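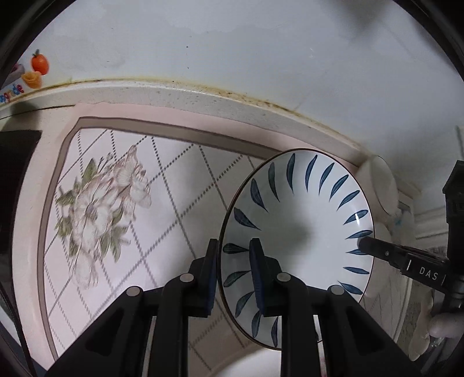

The bowls come out first when I ask what she would save from a kitchen fire. They are white, with a thin brown line at the rim and a ring of blue leaves painted around the inside, every tip pointing to the plain centre.

"You look at one leaf and it's nearly navy," she says, tilting a bowl towards the window. "Then the one beside it has gone teal, and there's a pale streak where the brush was running out. I've eaten porridge out of these for years and I still find a leaf I like better than yesterday's!"

She runs Okach, a small tableware lending library in a back lane off the main street in Gadon, and she keeps the leaf pattern for herself. The customers get everything else: 1,590 pieces at last count, written up in a ledger she won't put on a computer. People borrow for christenings, wakes, and the kind of birthday where the whole cricket club turns up. The leaf bowls stay at home and get used for soup.

She found the first 3 at a church sale in Hevari, wrapped in newspaper under a box of jigsaw puzzles. The rest arrived in dribs and drabs. A neighbour's aunt had a few. A cousin rang from a garage sale and held the phone while she described the rim to him, colour by colour, until he was sure.

"He thought I'd lost my mind. But brown rim, blue leaves, white middle – he got it right, bless him, and he drove them over that night on the passenger seat with the belt done up."

What I had expected was a talk about patterns and makers. She is much keener on stacking. Plates go with plates, bowls go with bowls, and neither goes back in the cupboard until she has had them all out on the table together. It's the part of the washing-up she looks forward to, she tells me, and she means it.

"My mum put things away straight from the rack, one at a time, door open, door shut. I like to see the whole lot. You get that lovely run of rims down the side of the bowls, one tucked inside the next. And then the plates next to them, with the leaves on the top one. I could leave them there till tea time, and some days I do."

The table covering gets nearly as much affection as the china. It has big diamonds made of dotted and solid lines, with flowers and scrolls printed over them, and by her own admission it goes with nothing. She bought it in February on a trip to see her sister, from a shop on Van Dusen Street that was closing down, and carried it home rolled under her arm.

"Everyone told me to get a plain one. Plain! With those plates? They want a bit of company." 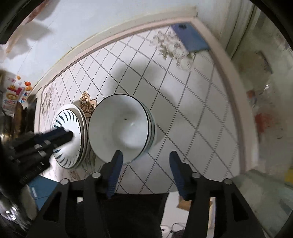 Does she worry about chips when the bowls are stacked inside each other?

"A bit, so I keep the piles low and I never twist a bowl to get it out. Lift it straight up with both hands. If one's stuck, leave it alone for a minute and try again, and don't go at it with a knife."

She will put a folded tea towel between pieces if they are travelling, and for the library stock she uses squares of old flannelette sheet, about 300 of them, cut on the kitchen floor over one long winter. At home she doesn't bother. The bowls knock together now and then and she has made her peace with the noise.

Her advice to anyone starting a collection is to choose a pattern they'd be happy to see at breakfast, then wait. She has paid as little as 50 cents for a plate and doesn't like to say what the dearest one cost. There is still no serving dish. She has heard there may be one in a shed outside Hevari, under a tarp, belonging to a man who isn't sure he wants to sell.

"I've told him I'm in no hurry," she says, and starts putting the plates away. "I ring him every month."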